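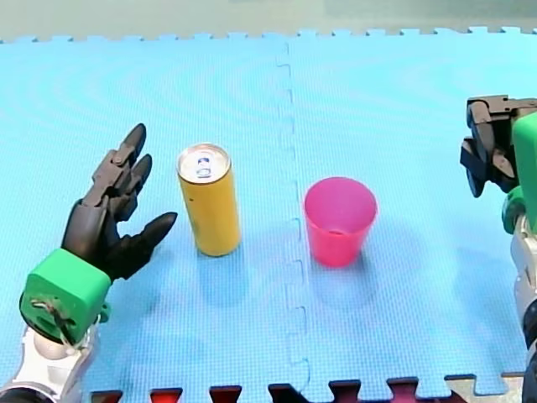

# Motitz cleaner compatibility table

A plain CSV of which workshop cleaners and degreasers can safely go on which surfaces. I started it in August after a citrus degreaser clouded a perfectly good polycarbonate guard, and it has grown into something I open nearly every day!

## What's in it

- `products.csv` – 42 cleaners, by type (solvent, water-based, citrus, alkaline)
- `surfaces.csv` – metals, plastics, rubbers and painted finishes
- `results.csv` – one row per product and surface, with a rating and a note

Ratings are `ok`, `dulls`, `swells`, `cracks` or `unknown`. Please take `unknown` seriously. It means the pair hasn't been tried.

## How the tests were done

Each coupon got a wiped-on coat, sat for 30 minutes, was wiped down and looked at under a lamp, then left for 20 hours and looked at again. Sibel Bilgin ran all the rubber samples at the Erdem shop, and her notes on nitrile seals are a joy to read (start with the rows tagged `SB`).

Aerosols were sprayed into a jar first, so the propellant chill isn't part of the result. If you spray straight on to thin acrylic you may see worse.

## Known gaps

- Nothing on anodised aluminium yet
- Powder coat is one supplier only, Tindar, in grey
- Rows 1 to 70 use the old surface names; `rename.py` fixes them

## Adding rows

Send a pull request, or email the sheet to Prapai Chantharasri, who merges the Jundard results too. Photos of damaged coupons are very welcome – the uglier the better. Keep the safety data sheet revision in the `sds` column, as makers do change their formulas.

Last merged December 24, 2024.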